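I bought the Grerna seed paper kit in July, after my friend Natsumi Kinoshita sent me a birthday card made with it. I wanted to make my own gift tags and small cards, and I have now used the kit for 2 months, so I think I can give a fair opinion.

In the box you get cotton pulp, a mold with a fine mesh, two pressing cloths and 9 small bags of flower seeds. The instructions are short but clear. You mix the pulp with water, pour it on the mold, put the seeds and press. My first sheets were too thick and they broke when I folded them. After some practice I could make a nice thin paper, a little rough, which takes pencil and ink very well.

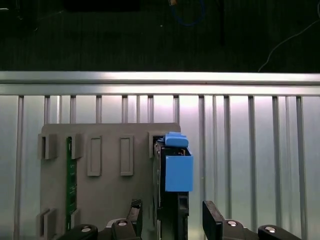 Drying is the part where the kit is weak. The cloths stay wet for a long time and there is no rack, so you must find your own place for the sheets. I would like to have something with a row of evenly spaced metal bars hanging from a rail, where air can pass between them and a sheet can lean without touching the next one. For now I use an old dish rack from my kitchen. If the paper dries too slowly, the seeds begin to grow inside it, and this happened to me with one full batch of poppies.

The colors are soft and the smell is pleasant. I planted one tag in a pot by the window and I have basil from it. I would buy the refill again, but I hope Grerna will add a drying rack, even a simple one. Four stars from me.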